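**January 13, 2018: bed rail sleeves, Flultthorpe trial**

Second set of Skullari sleeves mounted on the Wainwright half-rail. Same clamp torque as the first set. Cycle count on the pull rig is now over 2,000 with no rotation at the lower clamp. The upper clamp creeps toward the headboard side when the load is applied off axis, as when a resident pushes up from a seated position with one hand.
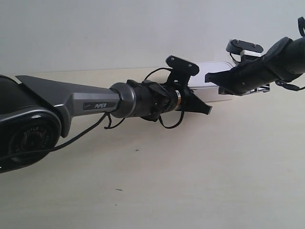
Creep measured at the end of the run: 2 mm. The care plan template assumes a fixed hand position, so the marker band has to go on the sleeve and not on the rail. Drawing to be changed before the next batch is cut.

Cleaning test: 18 wipe-downs with the disinfectant used at Flultthorpe. No tackiness. Slight loss of sheen near the seam.
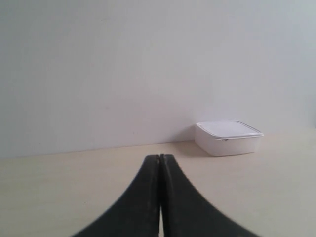
Wear grading is still inconsistent between the day sheet and the evening sheet. Surface marks are being entered as damage, and that triggers a replacement order to the family or the agency. Proposed wording for grade 1: cosmetic marking on a dark surface, shape intact. The two black gripper fingers are a fair reference for it, with a few small scuffs and pale specks on the inner faces, more of them on the left. Grade 2 starts at any cut that catches a fingernail.

Open items:

- Repeat off-axis pull with the Trerkier clamp liner, 12 mm overlap
- Check sleeve fit on the older Wainwright rail (thicker paint)
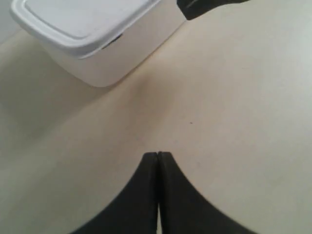

- Revise the aide instruction card; step on nightly clamp check is missing
- Ask Flultthorpe which rooms have left-side transfers

Liner stock is enough for one more run.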